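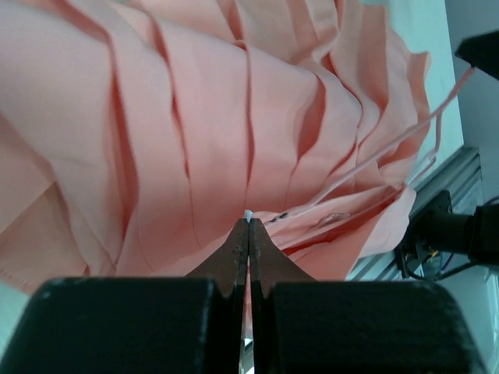

Figure 1. Pleated fabric in peach-pink, with a narrow strap of matching colour and a stitched hem.

Unit 10: Handling and Folding Pleated Garments

Students should read these notes before the practical session and bring them to the workroom. The unit follows on from the work on plain seams and flat folding, and uses the Zollance handling stock, shelf reference 2671.

Pleats and their direction

A pleat is a fold of cloth held in place at one end or along its whole length. In knife pleats all the folds lie the same way. In box pleats they turn away from each other in pairs. Where the cloth is held together at one point and left free elsewhere, the folds spread into a fan, as in Figure 1. The creases are deepest near the gathered part, and this is where careless handling leaves marks.

Order of work

Lay the garment on a clean, pale surface and find the hem first. Run a flat hand along the stitching until the edge is straight. Bring the pleats together from the hem upwards, following the existing creases - do not press new ones by hand. Any ruffled edge is left until last and should be eased out with the fingertips.

Straps and small fittings

Narrow straps are laid over the folded body of the garment and must not be trapped between pleats. Look closely at the point where a strap joins the cloth. Loose stitches, tags and buttons are to be entered on the record sheet before folding begins. Students should not cut or remove anything from a garment.

Assessment

Each student will fold one pleated garment and complete one record sheet in 25 minutes. Marks are given for the line of the hem, the order of the pleats and the accuracy of the sheet. Garments are returned to the Basana cupboard, hem towards the door.

Last updated: August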